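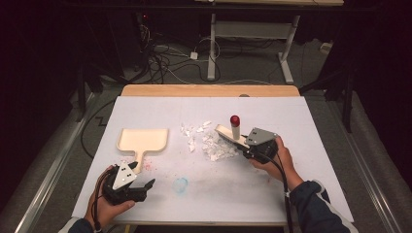 Friday, June. Marirby paper stock, absorbency check, second round. The first round gave a wet weight that drifted upward with every sheet, and I now put that down to how long each strip hung before weighing. Hang time is fixed at 3 minutes from here on. Torn offcuts behave differently from cut strips because the ragged edge wicks faster; a heap of small crumpled scraps like the one on the white board is no good as a sample and goes out with the waste. Cut strips only, long side with the grain.

Stock A (Sriwong, uncoated): dry weight stable after conditioning overnight in the cabinet. Wet weight 280 percent of dry. Repeat gave the same to the last digit I trust.

Stock B (Dreleder, same nominal weight): 307 percent. Higher than expected. The sheet feels softer and the calipers agree that it is thicker, so some of the difference is bulk. Have not separated bulk from fiber yet.

Dye front: used the blue from the old bottle. Front is uneven on B, with a lag on the left edge in both strips. Could be the clamp. Turn the strip end for end next time and see whether the lag follows the paper or the clamp.

Balance: zero wanders if the cabinet door is opened during a reading. Wait for the display to settle, then write down the number. Do not average by eye.

Orathai Sitthichai asked whether tissue should be in the comparison. I would keep it separate. Tissue has no usable wet strength at this hang time, and the strip lets go of the clamp before the reading. If we want it, it needs a basket method: weigh loose pieces in a shallow tray, flood, drain, weigh again. Crumpled pieces trap water in the folds, so flatten them first or the figure means nothing.
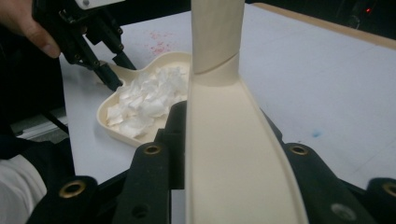 To do

Repeat B with the strip reversed, 2 strips per direction.
New blotter pads from Wotier, the current ones are past use.
Write the hang time on the cabinet door.
Ask Orathai for the lot number on B. The label on the wrapper has rubbed off.
Check whether A was stored flat or rolled. Curl on the last sheets suggests rolled.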